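Talking hedges and quinces with Umut Yaman

There is a narrow lane at the back of Drulletti Nursery where Umut Yaman grows his quinces, and if you visit in November, as I did, you smell them well before you reach the gate. He had been up since before light and was already on his second flask of tea.

"People think you need an orchard," he told me, pulling a branch down so I could see how the fruit sat on it. "You don't! I've got quinces trained flat along a fence. My neighbour has one by his bins and it fruits better than mine."

Umut started with 4 trees on a borrowed strip of clay and now looks after 200 young plants, nearly all raised from cuttings. His favourite is one he calls Avcı, a compact sort that came out of his uncle's garden and doesn't mind heavy soil. I had a slice of it stewed with a bit of clove – wonderful, and I went back for more.

He learned to prune from Shivam Lodhi, who taught evening classes for 19 years and still drops by to tell him off about his secateurs. "Shivam says I cut like a barber," Umut said. "He wants an open middle, like a bowl, so the air can get through. I leave too much in. Every winter we have the same argument and every winter I take out three more branches than I meant to."

We talked a long time about leaf blight, which had been bad in the wet spring. He rakes up every fallen leaf, picks off the shrivelled fruit and never waters from overhead. 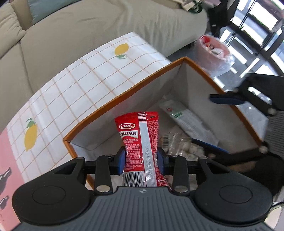

When is the best time to plant a bare-root quince?

"Late autumn, while there's still some warmth in the ground. Soak the roots for an hour, dig wide, put the stake in first. Then mulch it, but keep the mulch off the trunk."

He is trying a hedge next, quince mixed with medlar, along the windy side of the plot. I've already asked for two cuttings of Avcı, and he has promised to keep them back for me until spring.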